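Open Day at the Lelley Pottery Works

The Lelley works opens its doors to the public twice a year, once in December, when people want mugs for their aunts, and once in spring, when people want to get out of the house. I went on 5 April 2026, along with what looked like everyone else in the county who owns a raincoat.

Parking was in a field. The field had opinions about this. By the time I reached the gate my shoes weighed more than the pottery I later bought.

Tours left every 14 minutes, a figure announced with such confidence that I waited half an hour to see it happen. Our guide, Ese Etim, has worked the glazing line since she left school and has no patience for the word "artisan." The works turns out over 400 pieces a day. Most of them are soup bowls. 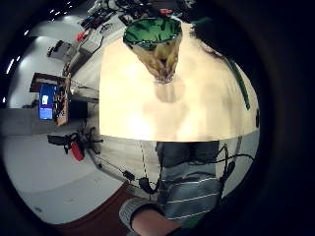 The kiln hall was the part I'd come for. The big Ostateck kiln was shut down for the visit, so we admired its door. Etim told us a small crack in a shelf once cost them 200 bowls overnight, and a man behind me groaned as if they'd been his.

Next came the Adeyemi room, named for the family that bought the works when it was nearly a carpet warehouse. It has a wall of old molds and a video with the sound off. I learned a good deal about hand gestures.

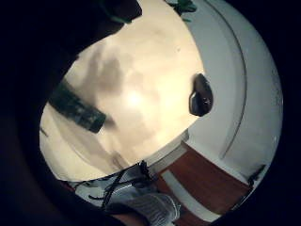

Lunch was a cheese roll from the Peletti van, eaten standing up. The line was longer than the tour and better organized.

The seconds shop is where the day makes its money. I bought a butter dish with no lid at a price that assumed one.

Comments

marsh_hen: We got the 2:00 tour and they ran the video WITH sound. You didn't miss much.

Dottie K: Is the field still the only parking? My mother has a walker.

glazedover: I have the lid to that butter dish. Make me an offer.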